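Tillard guesthouse refit, progress report, September
To: Skiresum head office

Quick one, between deliveries. 57 rooms open for booking again, 19 still closed on the Rimkutė wing. Carpets done on two floors. Pool tiling behind, grout came in the wrong shade and went back. Breakfast room is fine, guests seem happy wiht it.

Grokamico booking system live since the start of the month, no double bookings so far. New signs for the beach path ordered, 200 left in the budget line after that.
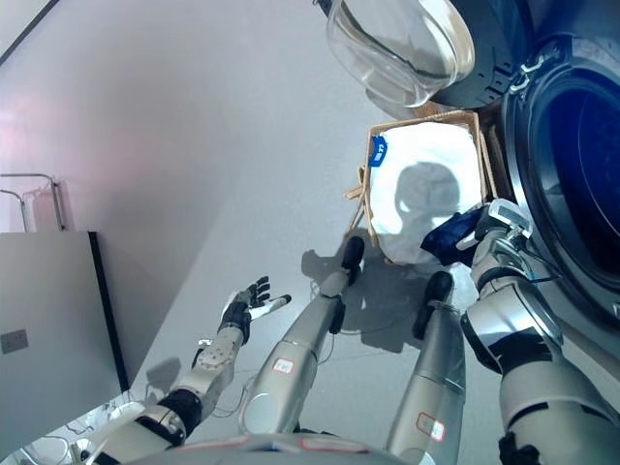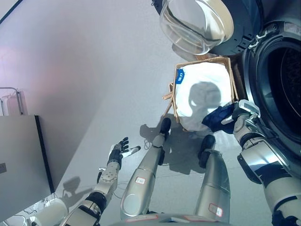 When does the closed wing reopen?
End of October, if the fire doors arrive on time. Supplier says they will, nothing in writing yet.

Still need from you: sign-off on the lobby lights, and the second payment, 1000, for the painters. They have asked twice. Parking lot repaving can wait til spring.

Shares 4 | Comments 2

Will the pool be open for fall break?

Stayed in the old wing for years, please keep the balconies!

Contact Skiresum | Back to top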